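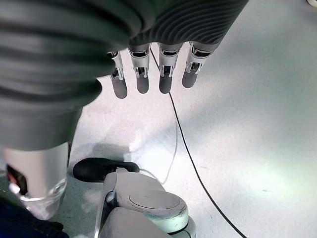 Search the guide: Enter keyword Go

Print this page | E-mail this page

SECTION 2: FIRST START, CARD SET-UP AND BRINGING OVER YOUR OLD SAVE

This section covers getting Gulitz: Second Lantern running on the Getley handheld, from the cartridge slot to the first save point in Emmont. If you have played the first game, you may carry your party over. If you haven't, skip from 2.3 to 2.5 and enjoy the extra half hour.

2.1 Before you start

You will need:

- a Getley handheld, charged past the halfway mark
- the game cartridge, or the download if you bought it that way
- a Getley memory card with at least 371 MB free
- your save from the first Gulitz game, if you want it

The 371 MB is for the save folder, the day-one update and the English voice pack. The download version needs a good deal more, and the store will tell you how much at the exact moment you press Buy.

NOTE: The game will start with no memory card in the slot. It will let you name your hero, choose a birthday, sit through the opening and play all the way to the first save point before it brings up the subject of the card. We asked for this to be changed. It is on a list.

2.2 Putting in the cartridge and card

1. Turn the handheld fully off. Hold the power button until the menu offers you the choice, then take it. Sleep mode doesn't count.

2. Open the upper flap and slide the cartridge in with the label facing you. Push until it clicks.

3. Open the lower flap and slide in the memory card, label facing away from you. Yes, the other way around.

4. Close both flaps. The lower one closes with less conviction than the upper one. If it sits level with the case, it's closed.

5. Turn the handheld on. The Gulitz icon shows up on the home screen as a small lantern. If you see a gray square with a question mark, go to 2.7.

CAUTION: Don't take out the memory card while the lantern in the corner of the screen is swinging. The game is writing. A card pulled mid-swing can lose every save on it, including those of other games, whose makers will not want to hear from us.

2.3 First start

1. Tap the lantern icon. A message asks whether you want to download the update. Choose Yes if you have a wireless connection. The cartridge version has a fault in chapter four that leaves the ferry captain standing inside a wall, and you need to talk to him.

2. Choose a text language. Choose a voice language. These are two separate menus, so Japanese voices with English text is fine. So is the reverse, if you're studying or in a strange mood.

3. Set the text speed. "Slow" is slow. "Normal" is also slow. Most people settle on "Fast," and you can hold the right shoulder button to skip lines you have already read.

4. Set the screen brightness using the picture of the cellar. Move the slider until you can just make out the stairs. The test picture is darker than anything in the game apart from the cellar.

5. Choose a difficulty:

Traveler: Enemies hit softly and your party gets up again after each fight.
Guildhand: The standard setting. Shops are fair and bosses are less so.
Lantern-Bearer: No mid-dungeon saves. Healing items cost double. There is an outfit at the end of it.

You can lower the difficulty at any inn. You can't raise it again on the same save, however much you regret the first decision or the second.

6. If you have a save from the first game, stop at the title menu and go on to 2.4. If not, choose New Journey and go to 2.5.

2.4 Bringing over your old save

A finished save from the first Gulitz carries over the following:

- your hero's name and hair color
- up to 82 cards from your old deck
- your friendship rank with Yu, less one rank
- a hat

Money doesn't carry over. The story explains this with a shipwreck.

The limit of 82 applies to cards, and a card you own three of counts three times. Anything over the limit stays in the old save, where it is safe and no use to you.

To bring the save over:

1. Start the first game and load the save you want. It must have the small gold star next to it, meaning you saved after the credits. A save made just before the last boss won't work, even if you then beat him and switched off feeling pleased with yourself.

2. Open the deck menu and mark the cards you want to keep by pressing the left shoulder button on each one. There is no "mark all." If you mark nothing, the game picks for you, by alphabetical order. Players with a fondness for Zephyr cards should take a minute over this step.

3. Save, and quit to the home screen.

4. Start Second Lantern. On the title menu, choose Old Friends.

5. Pick your save from the list. The game shows the name, the hours played and the number of cards marked. Check all three, particularly if someone else in the house plays and also names every hero after the cat.

6. Choose Bring Over. Reading the old save takes nearly 2 minutes. The bar stops at the halfway point for a large part of that time and then finishes all at once. Leave it alone.

7. When the bell rings, choose New Journey. Your cards are waiting in a trunk at the Emmont inn, upstairs, second door.

CAUTION: You can bring over a save only once for each new journey. If you get the wrong one, delete the journey and start again from step 4. Your old save isn't changed by any of this.

NOTE: Yu remembers which ending you chose. If you left Yu on the island, expect the first conversation to be brief. The missing ranks can be won back in chapter three by anyone willing to carry a lot of firewood.

NOTE: Import saves. A save made on the Japanese version of the first game will work with the English version of this one. The hero's name will show up correctly if it was written in Roman letters. If it wasn't, the game calls your hero "Friend," and so does everyone in it, in what can become quite a touching way.

2.5 Setting up the controls

The game uses the buttons for nearly everything and the touch screen for the card table. You can play the card table with the buttons as well, by turning on Button Table in the options. We recommend it to anyone who eats while playing.

1. From the pause menu, choose Options, then Controls.

2. Choose Layout A, B or C. Layout A puts Confirm on the lower button. Layout B puts it on the right-hand button, as in the first game. Layout C puts it on the left shoulder and was made at the request of one person in testing, who likes it very much.

3. Turn Rear Touch off. It is on by default. With Rear Touch on, resting your fingers behind the handheld discards your hand of cards, and resting your fingers behind the handheld is how the handheld is held.

4. Set Camera Turn to Normal or Reversed. Walk in a circle in the inn yard to check. If you feel ill, try the other one.

5. Press Start to save the settings. Backing out with the Cancel button throws them away with no warning.

2.6 Your first save

1. Leave the inn at Emmont and cross the bridge. The toll keeper will ask you for money you don't have. Choose any answer, as all of them lead to the tutorial fight.

2. Win the tutorial fight. It's possible to lose it. The toll keeper is very kind about this and lets you go again.

3. Walk up to the blue lantern on the far side and press Confirm.

4. Choose an empty slot. Wait until the lantern in the corner stops swinging.

The game has an autosave, which uses the top slot and runs each time you enter a town. It doesn't run when you leave one. Everything you do in a dungeon is between you and the next blue lantern.

2.7 If something goes wrong

The icon is a gray square with a question mark.
Turn the handheld off, take out the cartridge, put it back and turn the handheld on again. If the square is still there, update the Getley system software.

"No old friends found."
The first game's save is on a different card, or has no gold star. Both games' saves must be on the same card. Copy the old one across with the Getley's Card Manager, found under Settings, then Other, then More.

The voices are in English and the mouths aren't.
The voice pack is only partly installed. Choose Options, then Sound, then Check Voice Pack. The mouths will never match perfectly.

The ferry captain is in a wall.
You said No in 2.3, step 1. Quit, connect, download the update and load a save from before the harbor. If you don't have one, the captain comes out by himself after you sleep at the inn 2 times, for reasons we haven't been able to find.

The hat won't come off.
Talk to the innkeeper.

English manual text by Floor Vermeulen. Card lists are in Section 6, and the tables for firewood are in Section 9.

Print this page | E-mail this page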